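**The Left Side of the Bench**

When Hawi came back from her holiday in August, her chair was on the other side of the room.

"We needed the floor there for the arm," said Mihret, who was the supervisor at Akby and did not like to explain things before coffee. "You will see better from here anyway."

Hawi had opened old computers at the Lunotwood depot for many years. She took out the memory, then the drives, then the processor, and she put each one in its own tray. In a good week she did 62 towers. She knew which cases would cut your thumb, and she kept plasters in her apron for the new people. Now there were no new people. There was the arm, light blue and grey, and it hung above her old place.

Her new work was to lay a tower on its side, take off the panel and press a green button. Then she watched. When the arm stopped and did not start again, she had to write in a notebook what was the matter. The engineer from Witlow, a polite woman called Kalkidan, had asked for full sentences.

On the first day Hawi wrote: *It has stopped.*

Kalkidan read it and said, "Could you write why, if you know?"

Hawi knew why. The cable of the drive was lying over the place where the gripper wanted to go. She would have moved it with her small finger without looking. But she had never in her life had to say this to anybody, and it took her most of the lunch break to put it into words. *The cable must go to the side first. You push it, you do not pull it. If you pull, the plug comes with it and the little tongue breaks.*

Kalkidan photographed the page with her phone. The next morning the arm pushed the cable.

Hawi did not tell this at home. Her husband asked how was the robot and she said it was slow. This was true. It was slower than she was, but it did not go for lunch, and Mihret had begun to stay in the office with the door closed when the people from Workneh telephoned. Workneh bought the boards. They had ordered 300 for the autumn and wanted to speak about 1,000.

Old Tiruwork, who worked at the scale, came over with his tea and looked into the open case.

"So you are teaching it," he said.

"I write down when it stops."

"And after you write, it stops less?"

She wiped the edge of the bench, which was clean already.

"My brother taught a boy to drive his truck," said Tiruwork. "A very nice boy." He drank some tea and went back to his scale.

That afternoon the arm came down over the processor and waited there. Hawi looked at the board. It was the kind where the lever of the socket is stiff, and you have to press it down a little and then out, away from the post, before it will lift. She had shown this to perhaps twenty people. She still had the feeling of it in her thumb.

Kalkidan was at her laptop. Mihret's door was closed.

Hawi opened the notebook. She wrote the number of the tower and the time. She held the pen a while over the line, and then she got up and asked Kalkidan how much she was paid for one page.

"For a page?" said Kalkidan. "I don't think there is a price."

"Then please ask them," said Hawi, and she sat down again, with the notebook closed on her knees. 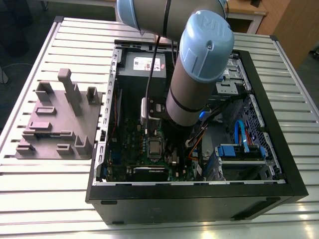 **Abrehet Bogale**
*Contributing writer, fiction*

Abrehet writes in English, her third language, and teaches an evening class in bookkeeping. She is working on a group of linked stories set at the Lunotwood depot. In the next one, Tiruwork's scale has to be repaired.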